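会話教室で、間違いをすぐに直さないでほしい

私が日本に来て、もう長い時間がたちました。今は、地域の日本語会話教室で、教えられる側と手伝う側の両方をしています。木曜日の夜は学習者として漢字の読み方を習い、別の日には、来たばかりの人たちの会話の相手をします。両方の席に座る人間として、一つ意見を書きたいと思います。会話の時間に、相手の間違いをその場で直すことを、もう少し減らしてはどうでしょうか。

私が最初に通った教室では、先生役の方がとても親切でした。私が「昨日、病院を行きました」と言うと、すぐに「病院に、ですね」と直してくださいました。私は「病院に行きました」と言い直し、ノートに書きました。先生は満足そうにうなずき、次の質問に進みました。けれども、私がなぜ病院に行ったのかは、最後まで話せませんでした。実は、母が手術を受けた日の話をしたかったのです。

もちろん、先生が悪いとは思いません。直してほしいと頼んだのは私です。学習者はだいたいそう言います。「間違えたら、いつでも直してください」と言うのは、礼儀のようなものです。しかし、本当に一つずつ直されると、口が重くなります。助詞のことを考えているうちに、言いたかったことが遠くへ行ってしまいます。

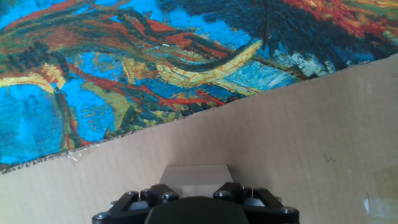 段ボールの上の小さなブロックと、色あざやかな筆づかいの絵

同じ教室に、Érica Leiteさんという人がいました。彼女は私より日本語がずっと下手でしたが、私よりずっとたくさん話しました。動詞の形はめちゃくちゃで、知らない言葉は手で作って見せました。それでも、休み時間になると、彼女のまわりにはいつも人が集まっていました。私は文法の試験では彼女に負けたことがありませんが、友だちの数では最初から最後まで負けていました。

このことを、私は長い間、性格の違いだと考えていました。彼女は明るく、私は暗い。それだけの話だと思っていました。しかし、手伝う側になってから、考えが少し変わりました。彼女は直されても話をやめなかったのですが、多くの人はやめます。やめる人のほうがふつうです。ですから、教室のやり方は、ふつうの人に合わせて決めるべきだと思います。

私たちの教室では、一回の会話の時間は60分です。一つのテーブルに学習者が4人座ります。単純に割れば、一人が話せる時間は15分しかありません。手伝う側も話しますから、もっと短くなります。その中で、助詞や発音の説明に何分も使うのは、私にはもったいないと感じられます。助詞の説明は本にもありますが、自分の話を聞いてくれる人は、本の中にはいません。

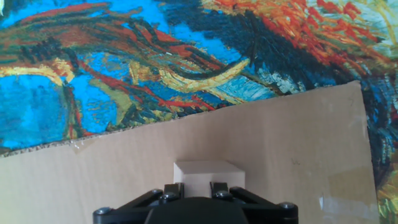 青と黄色の筆づかいの絵を背に、段ボールの前に置かれた淡いベージュの立方体

反対の意見も知っています。教室の仲間のSatish Unnithanさんは、私と正反対の考えです。彼は工場で働いていて、言葉の間違いは事故につながると言います。「間違った日本語を、みんなが優しく聞いてくれた。それで私は、長い間同じ間違いをした。あとで上司に笑われて、とてもはずかしかった」と話してくれました。この話を聞いた時、私はすぐに答えることができませんでした。

彼の言うことは正しいと思います。ずっと直さないのは、親切に見えて、少し冷たいことかもしれません。子どもを相手にするように「上手ですね」とほめられ続けるのも、大人の学習者にはつらいものです。私も、コンビニで「ありがとうございます」と言っただけで日本語をほめられると、今でも複雑な気持ちになります。

それで、私が提案したいのは、直す時間と聞く時間を分けることです。会話の間は、意味が通じるかぎり、最後まで聞きます。意味が分からない時だけ、「それはこういうことですか」とたずねます。手伝う人は、気になった点を紙に短く書いておき、終わりの時間に、その中から一つか二つだけ伝えます。

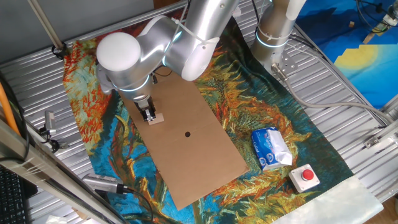

この方法を、私は6月から自分のテーブルで試しています。最初は、とても難しかったです。難しいのは学習者ではなく、私のほうでした。間違いが聞こえると、口が自動的に動きそうになります。自分が直されて苦しかったのに、人の間違いは直したくなるのですから、人間はおかしなものです。日本語を母語としない私でさえそうなのですから、母語話者の方々は、もっとがまんが必要だろうと想像します。

また、紙に書くと、別のことにも気がつきました。一人の人の間違いには、はっきりした癖があります。たくさん間違えているように聞こえても、書いてみると、同じ間違いがくり返されているだけのことが多いのです。その場で毎回直せば「あなたはいつも間違える」という意味になってしまいますが、最後に一度言えば「これだけ気をつければいい」という話になります。同じ内容でも、受け取る人の気持ちはかなり違うと思います。

もう一つ、手伝う人にお願いがあります。沈黙を急いで埋めないでください。学習者が黙っている時、頭の中では大変な仕事をしています。言葉を探し、順番を考え、敬語が必要かどうか迷っています。そこに「つまり、こう言いたいんでしょう」と完成した文を渡されると、助かったと思う半分、とられたと思う半分です。私は今、相手が黙ったら、お茶を一口飲むことにしています。
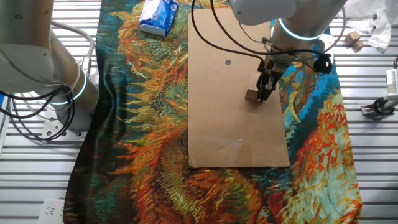
教室を運営する人にも、考えてほしいことがあります。新しく手伝いに来る人への説明会では、教材の使い方や出席の書き方についての話が長く、聞き方についての話はほとんどありません。教える経験のない人は不安ですから、何か役に立とうとして、目の前の間違いを直します。最初の日に「今日は直さなくてもいいです」と一言伝えるだけで、その人もずいぶん楽になるのではないでしょうか。

発音を細かく練習したい人や、面接の準備をしている人には、もちろん別のやり方が必要です。Satishさんのテーブルでは、今でもその場で直していますし、そこを選んで座る人もいます。私は、それでよいと思います。どちらのテーブルなのか、座る前に分かるようになっていれば、学習者が自分で決められます。今のところ、私たちの教室にはその札がありません。来月の打ち合わせで、札を作ることを提案するつもりです。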